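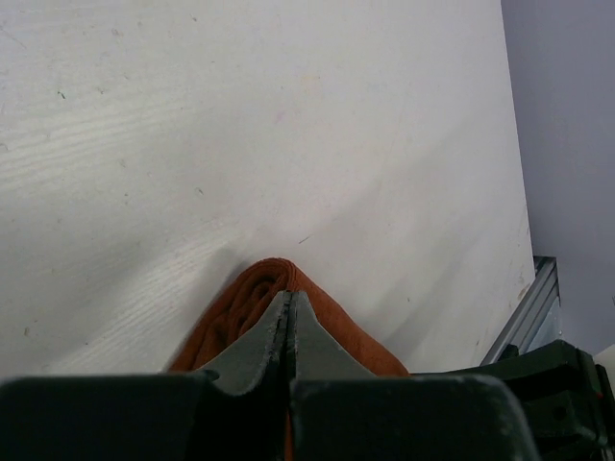 I'm a big fan of boring rules for robots, and my favorite is the wear check. Look at the fingers before every shift and write down what you see. Chipped paint along the inner edges, like on these two, goes in the log even when the grip is fine.

At Livgate we skipped it until November - my fault.

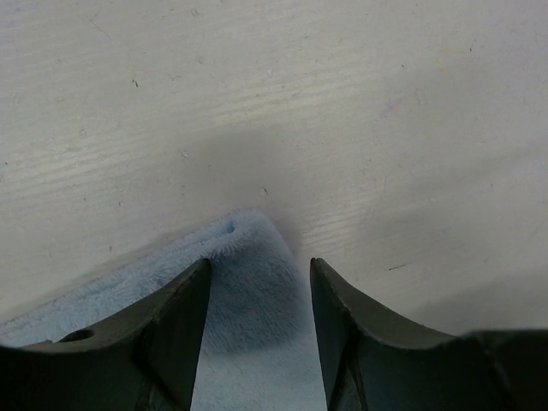

Fingertips either side of the peak.

My second rule is to agree on what counts as a grasp.

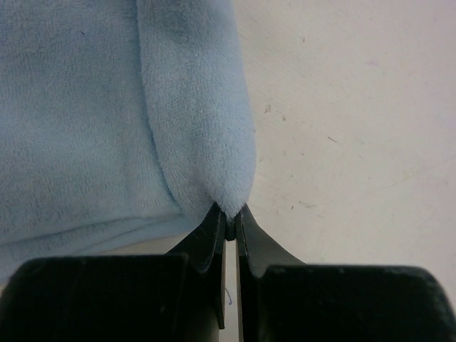 Standards folks love force limits, and fair enough! But I'd also want a line about lint, say for that curled blue thread between the fingertips.
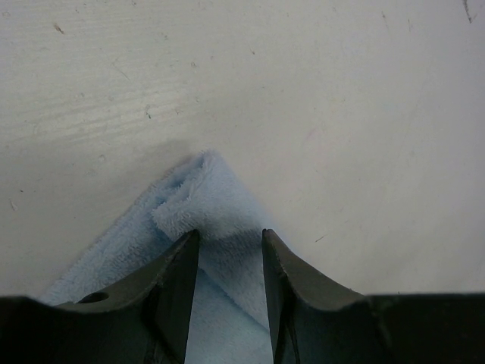 Who signs off?

Whoever ran the shift, please.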